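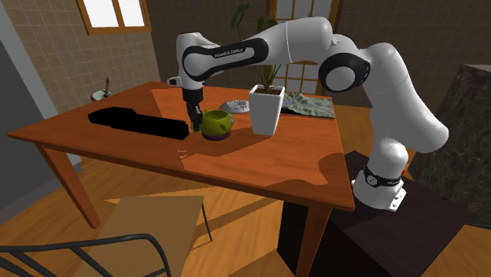

Simulation render: Manee Duangkaew / Tustgate project

I'd asked Manee Duangkaew for half an hour, and we were still talking when my laptop battery gave up. She works on Tustgate, a project that trains robot arms in simulated rooms and then checks whether they learned anything worth keeping. My first question was the obvious one: why so much furniture?

"Everybody asks about the furniture!" she said. "Our first rooms were a gray floor and a table. The arm got really good at gray floors and tables."

So now the rooms get dressed. There's a potted plant, windows, tiled walls, a chair tucked up to the table, and the arm (a Franka, the white one) has to do its job in the middle of it all. The software that does the dressing is called Risamcombe, and Manee talks about it the way some people talk about a dog that chews shoes. It picks the objects, the surfaces and the light, and it doesn't have much taste.

"I've had rooms I would never live in," she told me. "But the grasping policy doesn't care if the table clashes with the walls. It cares that the shadow under the bowl moved."

Shadows came up a lot, which surprised me - I'd figured shape was the hard part. For the result she's happiest with, the team trained one policy in 25 rooms and another in 792, with the same total number of practice grasps for each. Then they tried both in 386 rooms neither had seen. The policy with more rooms behind it came out well ahead, and the gap was widest where strong window light fell across the table.

"More practice in the same place didn't buy us much," she said. "I wanted it to, because making rooms is slow."

Had they tried it on a real arm? Only a little, in 4 short sessions, and she wouldn't let me make a big deal of them. Round, open things like bowls went fine. Thin flat things were a pain (she made a face), and she suspects the simulated contact between fingertips and tabletop is too forgiving.

That's what she's working on next. She hopes to have a new contact model running by April, and she's promised to show me the failures too - "those are the fun ones to watch."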